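Pale ring left on wood tabletop after oiling, how to even it out?

Posted by Hiltwood, January 5, 2022

I have a solid wood table, pale, with faint grain lines. It was sold in 1976 and has been refinished at least once. I sanded it to 180 grit by hand and put on one coat of Siltura hardwax oil. A dull ring the size of a dinner plate showed up near one end after the oil cured. It does not feel rough. A second coat made no difference. Is this old finish left in the pores, or did I leave the oil on too long?

Corina Aigner
Old finish, most likely. Put a few drops of water on the ring and a few on the sound wood next to it, once the oil has been sanded off both. If the drops bead on the ring and soak in elsewhere, there is still sealer in the pores. Oil cannot get into those areas and cures dull on the surface.

Check the rest of the top with a lamp held low at one side before sanding again. Light from overhead hides most of it on pale wood.

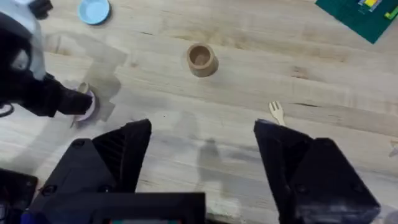
Order of work
1. Sand the whole top with 120 grit, along the grain. Do not spot-sand the ring, or you will get a dip.
2. Vacuum, then repeat the water test.
3. Go to 150, then 180. Stop there. At 1000 grit the surface is too closed for a hardwax oil.
4. Apply a thin coat and wipe off all excess within 12 minutes, or whatever your can says.

koller3067
Just use paste wax, it covers everything. Worked on mine.

Rarard
Wax will make the next coat of oil harder to apply. I would do the water test first. Also lay the oily rags flat outdoors to dry, they can catch fire in a pile.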